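Products | Support | Guides | Events | Contact

Lurulix Tabletop Cell — Setup and User Guide
Section 9: Running the cell at a visit or open day

This section covers the block stacking demonstration. It assumes the arm has been installed and homed as described in Section 4, and that the Prandetti controller is running its normal program set. The person running the demonstration must have completed operator training.

9.1 Before visitors arrive

1. Switch on the controller and wait for the status light to turn steady green. This takes up to three minutes.
2. Check that the emergency stop button works. Press it, confirm that the arm will not move, then release it and reset the controller.
3. Wipe the floor of the work area with a dry cloth. Do not use spray cleaner inside the enclosure.
4. Open the Clitach screen and choose Demo, then Blocks.
5. Set the arm speed to Visitor. The screen will not let you go on at full speed in Demo mode.
6. Run one full cycle with no visitors present. Watch it from start to finish.
7. Mark a standing line on the room floor with tape. Leave enough space behind it for a wheelchair to turn.

Note: If the arm stops with message 11, the gripper has not found its zero position. Clear the work area, close the gripper by hand control, and home the arm again.

CAUTION: Keep hands, sleeves, lanyards and phones out of the work area whenever the controller is on. This applies to staff as well as visitors.

9.2 Placing the blocks

1. Put the controller in Hold.
2. Set the red base box on the floor at the far end of the work area, with its long side facing the visitors.
3. Place the colored blocks in the starting layout shown on the Clitach screen. The layout changes with the program you choose.
4. Step back and press Scan. Wait for the screen to list the blocks by color.
5. If a block is missing from the list, turn it slightly and scan again. Bright light from a window can cause this — close the blind if there is one.
6. Release Hold.

Note: Blocks from the older Huaranga set are a little wider and will jam in the slot. Do not mix the two sets.

9.3 During the demonstration

Keep groups to 11 people or fewer. Tell them what the arm is going to do before you press Start, and let each cycle finish before taking questions. Most groups ask to see it again.

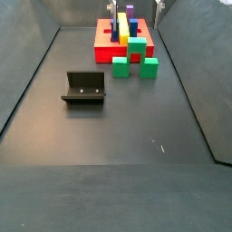

Figure 9-3. Blocks standing on the red base, with the green arch on the floor in front and the gripper fingers above.

1. Press Start and stay within reach of the emergency stop.
2. If a block falls, press Hold. Do not reach in while the arm is moving.
3. Pick up the block, put it back in its starting place and press Scan before you continue.
4. After four cycles, pause and check the gripper pads for wear.

A visitor may press Start if an operator is standing next to them. Visitors may not use hand control.

9.4 Closing down

1. Send the arm to Park.
2. Switch off the controller and remove the key.
3. Put the blocks back in their case and enter the number of cycles in the log.

Section prepared by Vibeke Thygesen. Checked by Vilhjálmur Ketilsson, 7th March.

Filed under: Tabletop Cell, Demonstrations and Visits

© Lurulix. All rights reserved. | Contact support | Back to top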